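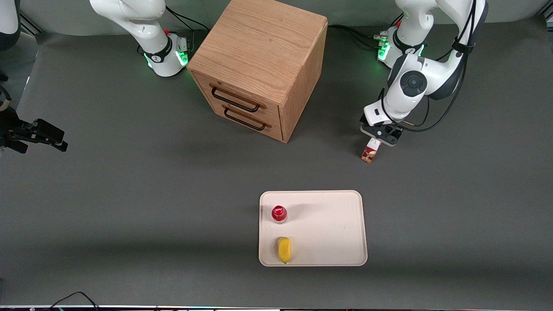 Filling the Two-Drawer Desktop Cabinet

Now for the fun part! Your Kunmont oak cabinet is together, both drawers are in, and it's ready to earn its place on the table. Set it where you can reach both black bar handles without stretching, and keep a small tray close by for whatever is going in.

1. Close both drawers all the way. If one stops short, pull it out, check that the runners are clear, and slide it home again.

2. Cut the Felteck liner to size. Leave a gap of 2 mm on each side so it lies flat. (The liner is optional, but it makes the drawers wonderfully quiet!)

3. Put the things you want to store on the tray. A couple at a time is plenty while you work out what goes where.

4. Open the bottom drawer first, pulling from the middle of the bar. Heavier items live down here: staplers, tape rolls, a tin of clips.

5. Close the bottom drawer before you open the top one.

CAUTION: Never leave both drawers open and loaded. The cabinet is light and can tip forward.

6. Fill the top drawer with the little things you grab all day long, like erasers and keys. Keep the load under 300 g and below the rim.

NOTE: New handles sometimes loosen in the first few weeks. Give the screws a gentle quarter turn with the Dakow driver from your parts bag, and stop as soon as they feel snug.

Looking After the Oak

Wipe with a soft, barely damp cloth, always along the grain. A thin coat of Villanueva wax each October brings up that honey color beautifully. Let it dry overnight with the drawers closed.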